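# Button factory building to reopen as repair and sewing workshops
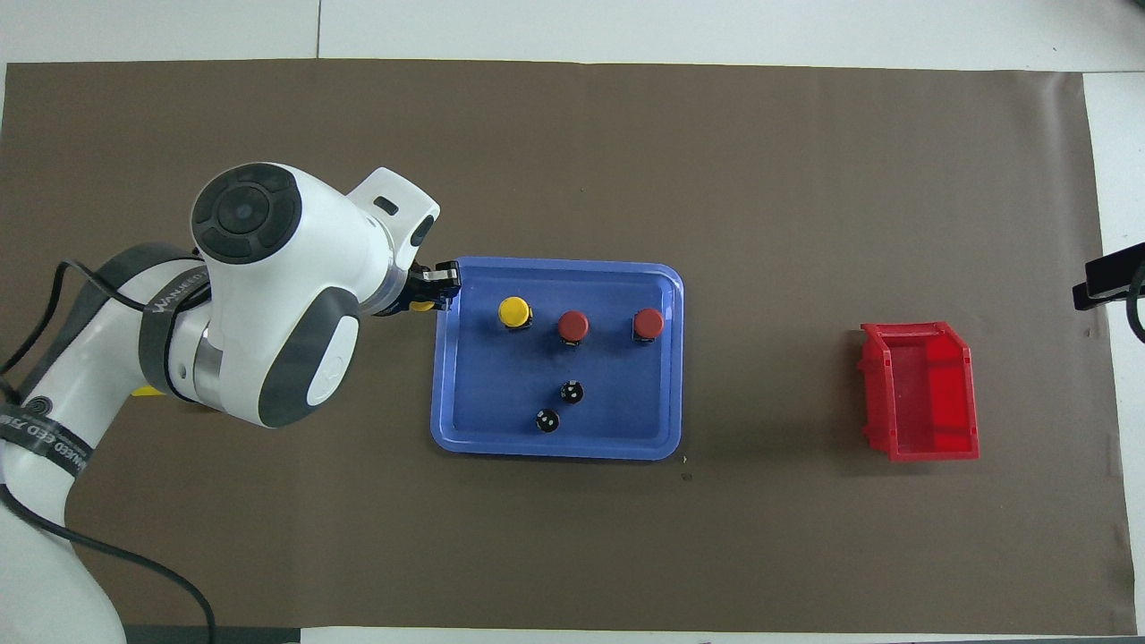

The former Gilani button works on the edge of the town centre is to reopen in September as a set of shared workshops, after the council's planning panel approved the change of use last week.

The brick building has stood empty for most of the past decade. Under the plans it will hold rented benches for tailors, menders and small clothing makers on the ground floor, with teaching rooms upstairs and a shop selling thread, zips, buttons and cloth by the metre. The yard at the back will be resurfaced and kept for deliveries and bicycles.

The scheme is being run by Wemova, a local company that already operates a smaller sewing workshop above the covered market. It has signed a lease on the whole building and will move its existing tenants across during the summer.

Dinesh Mathew, the company's director, said the market site had been full for two years and that there was a waiting list for benches.

"We have people doing alterations in their kitchens who would rather be somewhere with decent light and a proper cutting table," he said. "They don't need a whole unit and they can't pay for one. A bench and a locked cupboard is enough for most of them."

Bench rent will be £115 a month, which includes heating, light and the use of shared machines. Tenants who bring their own sewing machines will be able to leave them on site. Evening access will run until 10pm, a condition set by the panel after neighbours on the terrace behind the works raised worries about noise and late deliveries.

The application drew 319 written comments, most of them in favour. Those against it were mainly concerned with parking. The works has no car park of its own and the streets nearest to it are already full by mid-morning. The panel heard that most tenants at the market site travel by bus or on foot, and agreed that a loading bay would be marked out on the north side of the building. No other changes to parking in the area are planned at present.

Panagiotis Tsoukalas, who lives opposite the main gate, had asked for the decision to be put back until a traffic count could be done. He said after the meeting that he was disappointed but would not be taking it further.

"I'd sooner see it used than falling down," he said. "My objection was to vans at six in the morning, and they've agreed there won't be any before eight. If they stick to that then we'll get along."

## Old stock to be sorted

One unusual part of the project is the button stock left behind when the works closed. When surveyors went through the building they found the upper store still shelved from floor to ceiling, with more than 4,000 boxes and card tubes of finished buttons. Much of it is shirt and coat buttons in plain colours, but there are also older lines in horn and shell, and a run of brass buttons made for a bus company.

A selection will go to the town museum, which has a small display on the works and its staff. The rest will be cleaned, sorted by size and sold in the new shop at low prices, with the money going towards the cost of classes.

Shinji Sasaki, a retired pattern cutter, has spent much of the spring working through the shelves and writing up what is there. The labels are the main difficulty. Some use the firm's own numbering, which changed at least once, and some have been damaged by damp.

"The boxes at the window end are the worst," he said. "The card has gone soft and the writing has run. You have to tip them out and measure them. But the buttons themselves are mostly fine - a wash and a dry and you could sew them on tomorrow."

He would like to hear from anyone who worked in the dispatch room and remembers how the numbering was organised. A copy of the last printed catalogue would be especially useful, as the only one found so far has no back pages.

## Classes and repairs

The teaching rooms will be used for short courses in mending, hand sewing and basic machine work. Beginners' classes will run on weekday mornings and evenings, with a separate course on shirt making from the autumn half term. Prices have not yet been set, but Wemova says there will be a reduced rate for people on low incomes and for anyone under 18.

A repair counter will open in the entrance hall for two hours each lunchtime. Customers will be able to drop off trousers to be taken up, coats that need new linings and other small jobs, and the work will be passed to whichever tenant is free. Kwan-ho Tang, who does alterations at the market site and will be moving to the works, said the counter would save him a good deal of time.

"At the moment people ring me while I'm sewing, or they turn up when I've gone out for thread," he said. "I'd like to be able to sit down and get on with it."

Building work is due to start next month. The roof over the east end needs to be replaced and the original windows, which are protected, will be repaired in place. The contractor is Gindeck, which carried out the recent work on the library. The goods lift is beyond repair and a new passenger lift will be fitted in the same shaft, so that both floors can be reached without using the stairs.

The footpath along the front of the building will be closed while scaffolding is up. Walkers will be sent round by the canal steps, and people who cannot manage the steps are asked to use the crossing by the post office. The bus stop outside the main gate will stay in use throughout.

Saqib Malik, the councillor who chaired the panel, said members had been keen to see the works kept as a place where things were made. An earlier proposal to turn it into flats was withdrawn before it reached a decision.

Anyone interested in renting a bench can ask for a form at the market workshop, first floor, between 10am and 4pm. Former staff with photographs, catalogues or sample cards can leave them at the same address or hand them in at the museum desk, where they will be copied and returned.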